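The wrist camera came loose again in September, and I'm writing down how I put things right while I still remember, as last time I didn't and had to work it all out from scratch with a torch in my teeth.

For anyone new to the blog (hello!), I look after one robot arm in a back room in Irkville. It goes by Udel, after the job sheet it first arrived with, and what it does all day is move crockery. Cups off the table into a tub, bowls out of the tub onto the table, over and over, so that the people who write its software can see where it goes wrong. I don't write the software. I'm the one with the hex keys, the cloth and the notebook, and I'm very happy with that arrangement.

## How I knew something was off

The first sign was a small one. Udel had always been a bit shy of the tall cups, and I'd got used to the little pause it does before closing on one. But that week it started landing to one side. It would come down with one finger nearly touching the cup and a great big gap on the other side, then close up and shove the cup along the table until both fingers met it. It still picked the thing up, most of the time, which is the annoying part. A fault that stops the machine dead gets fixed before lunch. One that only makes it a bit clumsy can hang about for days while everybody gets on with their work.

The notebook told me the last full check had been at 1,657 cycles, and the counter now said 2,393. I'd meant to do one in between and hadn't. There's a page with the heading written out neatly and nothing at all beneath it, so I can't even pretend I forgot.

## The strip-down, such as it was

I always start with the power off and the arm parked low, with a folded towel under the wrist. The joints have brakes and the brakes are good, but I like the towel. Then I go round every screw I can reach with the short key, starting at the fingertips and working back, and I don't tighten anything on the first pass. I only feel for what moves. If you tighten as you go you never find out which one was the trouble, and I've done that to myself more than once.

The fingers were fine. Their bolts were snug and the pads had no splits in them, only the sort of shine you get on the elbow of an old jacket. I took them off anyway and washed them in warm water with a drop of washing-up liquid, dried them with kitchen roll and left them on the radiator shelf while I had a cup of tea. (The radiator was off. I wouldn't put them on a warm one.) They pick up a film from handling plastic, and you can't see it, but run your thumb over a clean pad and a dirty one and you'll know straight away.

The camera bracket was the culprit. One of its two screws had backed out far enough for me to turn it with my fingernail, and the whole bracket could tip a hair when I pressed it. A hair at the bracket is a good deal more by the time you get down to the table, so the arm had been seeing every cup slightly to one side of where it really stood and doing its honest best with that.

I took both screws right out, cleaned the threads, put a dot of the blue thread-locking stuff on each and did them up evenly, a bit on one and then a bit on the other. The bracket has a little step that should sit flat against the wrist plate, and it's easy to nip up one side first and leave the other standing proud. I've got a slip of thin paper I try to poke in behind it. If the paper goes in anywhere, I start again. I started again once.

Then I left it alone overnight. The tube says you can use the joint much sooner than that, but I've no reason to hurry it, and it got me home in daylight.

## Cable next

While the thing was in bits I had a look at the camera lead as well, and I'm glad I did. It had been tied too short at some point (by me, I expect) and was pulling on the bracket whenever the wrist turned all the way over. That may well be what worked the screw loose in the first place. I can't prove it, but I cut the tie, gave the lead a bigger loop and turned the wrist by hand through its whole travel, watching for anywhere it went tight. Then I did the same the other way, and then I did both again with the elbow up, where it catches if it's going to catch anywhere.

If you've got a similar set-up, leave more slack than looks tidy. I used to be terribly proud of my cable runs — all flat and straight like the back of a posh stereo — and they looked lovely, and they were wrong.

## Teaching it where to look again

With the bracket moved even slightly, the old camera settings are no use, so the next morning was calibration. I use the flat board with the black and white squares, the one I bought from Rengate when I got fed up with printing my own and having them curl. You put the board on the table, send the arm to a list of positions and let it take a picture of the squares from each. My list has 22 positions on it. It used to be shorter, but the results got much steadier when I added a few with the wrist well tilted over, and I've stuck with it.

There are two things I always forget and have to tell myself out loud. One is to wipe the lens before starting and not halfway through. The other is to leave the board exactly where it is until the very last position is done, even if it's a touch crooked and it's bothering you. The software doesn't mind crooked. It minds being moved.

After that the crockery goes back out. I don't trust the number the software gives me at the end, or I do trust it, but I'd sooner watch the fingers come down over something real. I keep a mix of tall things and shallow things for this, some standing on the wood and some down in the clear tub, and I send the wrist in over them slowly with my hand on the stop button and the wrist camera's view up on the laptop.

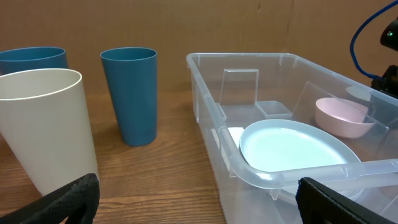 Both of these come from the wrist camera, with the cream container over on the left and the clear tub to the right.

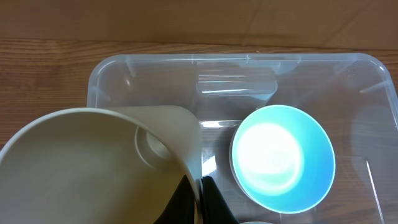

Mendonça read the draft of this and wrote back that I was making life hard for myself by checking over the clear tub at all, and that any sensible person would calibrate, test on a few solid cups and call it done. See-through plastic throws glare about, so if the arm misses over the tub you've no way of telling whether the camera is out or the light is just being difficult. Better, the note went on, to check on the bare table first with everything you can see plainly, and only bring the tub in when that part is perfect.

I've thought about it since and I believe that's fair, at least as regards the order of doing things. I'd been lumping it all together to save time. So I've split the check in two, and the notebook now has a line for each.

The first part is cups on wood. I send the arm to stop above the cup with the fingers open, crouch down until my eye is level with the table and compare the gap on either side. It's not very scientific, but the eye is surprisingly good at telling whether two gaps match, much better than it is at guessing how big either of them is. I do that 6 times, turning the wrist a little between goes, because a camera that's out by a bit can look perfect from one direction and quite silly from another.

The second part is the tub, and there I'm mostly looking at the rim. The fingers have to go down past it without touching, and the side walls don't leave much room if a bowl has been put close to one. I've found it helps to pull the blind halfway on bright afternoons. With the blind up, the floor of the tub gets patches of shine that wander along as the sun does, and I'd rather not have the arm's worst hour of the day be the one I judge it by. Mendonça would say that's precisely the hour to judge it by, and we'll no doubt be going back and forth on that one until Christmas.

## Where things stand

On the cups, Udel is back to how it was, little pause and all. It comes down with the gaps even and closes without pushing. In the tub it's good with bowls and a bit undecided about plates, but it was undecided about plates before any of this, and that's a matter for the software people, to whom I've passed on a polite note.

I've also made a few small changes to the way I look after it, mainly for my own peace of mind:

- Both bracket screws now have a stripe of white paint across the head and onto the bracket, so if one turns, the stripe breaks and I can see it from the doorway.
- The fingertip pads get washed whenever I change the crockery over, whether they seem to need it or not.
- The short hex key lives on a hook by the arm and doesn't go in my pocket, however convenient that may be.
- The check sheet is clipped to the outside of the notebook, where I have to move it to write anything else.

The paint was correction fluid, if you're wondering. I had some in the drawer from heaven knows when and it was still runny, which pleased me no end.

I've got a new set of pads to fit at some point, slightly softer than these, and I'm in two minds. The old ones grip well enough, and every change at the fingertips means going back over the heights, as the new pads are a shade thicker and the arm would be pressing down on the table without knowing it. I'll probably do one evening's trial with the old pads kept safe in a bag and see how they get on with the bowls. If anyone has run the softer sort for a good long stretch, do leave me a comment about how they wear at the corners, as that's where mine always go first.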